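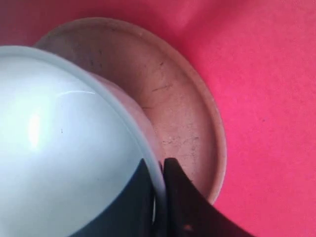 4. Setting up the table routine

Read this section next to the printed booklet that ships with the Skatent arm. The booklet says the table routine is ready out of the box. We set it up at Dunbar from a sealed kit and don't agree. Where our steps and the booklet differ, we say so.

You need the arm (already bolted down, see section 3), the wrist camera, the Rusel gripper, a laptop running Mindoron, a cloth, two containers and a few pieces of tableware. 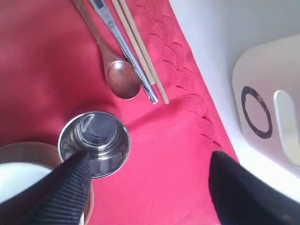
Page last changed: 8 December 2022

4.1 Lay the cloth and the tableware

1. Spread the cloth on the table. The booklet asks for a "neutral matte surface". A red cloth with a scalloped edge worked for us, creases and all, so don't go shopping for a special one.

2. Lay the utensils parallel to each other, with a little space between them. The sales page promises "any arrangement". We would not plan on that until you have tried your own spoons and chopsticks in a heap.

3. Set the cup where the open fingers can pass on both sides of it. Polished steel throws reflections back at the wrist camera. If Mindoron draws the cup outline in the wrong spot, turn down the lamp before you touch any settings.

4. Put the bowl on its saucer and keep the pair near the front of the cloth.

Note: The booklet shows bowl and saucer being lifted together. The Rusel gripper is rated for 475 grams, and the rating leaves out what happens when the weight hangs to one side of the fingers. Treat the bowl and the saucer as separate pickups.

4.2 Place the containers

1. Stand both containers at the back of the table, behind the cloth. We use a small white basket for food and a taller cream bin for utensils.

2. Mark the bin. A plain black ring below the handle hole is enough. The Mindoron store sells printed marker sheets, which in our opinion are a waste of money if you own a marker.

3. Run "Find containers" and check that each name on the screen matches the container you meant. We had them swapped after a restart in October, and no warning came up.

4. Jog the gripper by hand to a spot just above the rim of the basket, with one item in the fingers, and save that spot as the drop point. Auto-detect gave us a drop point below the rim, so we stopped using it.

5. Look at the cable. It should loop along the arm with slack to spare at the drop point.

Caution: Keep your hands off the table while the arm is between the cloth and the containers. The soft stop is slower than the booklet suggests. Use the red button. 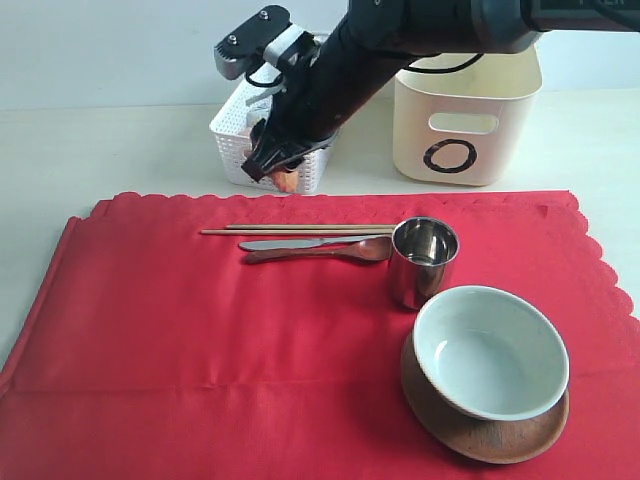
4.3 Teach the finger height

Most of our setup time went here, and the booklet gives it 2 lines.

1. Clear the bowl off the saucer and leave the saucer on the cloth.

2. Set speed to "slow" in Mindoron. The default is too fast for this step.

3. Lower the gripper until one fingertip touches the floor of the saucer. Stop there. If the saucer starts to slide on the cloth, you have gone too low.

4. Press "Save height". Raise the arm, come back down and compare. The numbers ought to agree, but ours drifted until we retightened the screws on the gripper plate.

5. Repeat for the bowl, with a fingertip on the rim.
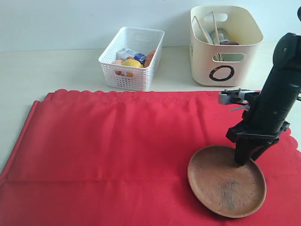
Figure 4-4. Fingertip on the saucer during height teaching. Food basket and utensil bin at the back.

Error 37 at this point means "surface not found". According to the help page you should recalibrate the camera. Try wiping the lens first, then save the height again. We have never needed the full calibration to clear it.

4.4 First run

1. Start with one item and pick something light.

2. Watch the whole move, from pickup to release. A green check on the screen only tells you the fingers opened – it says nothing about where the item landed.

3. Add items one at a time. Leave glazed bowls for last, or use one you don't mind losing.

4. Save the routine under a new name. Mindoron updates overwrite anything called "Table default".

The booklet's claim that the arm "learns your table" is one we can't confirm. After every change of cloth or saucer we had to go back to 4.3 and teach the height again. Allow for that if you plan to move the kit between rooms.

Go on to section 5 for cleaning the fingers.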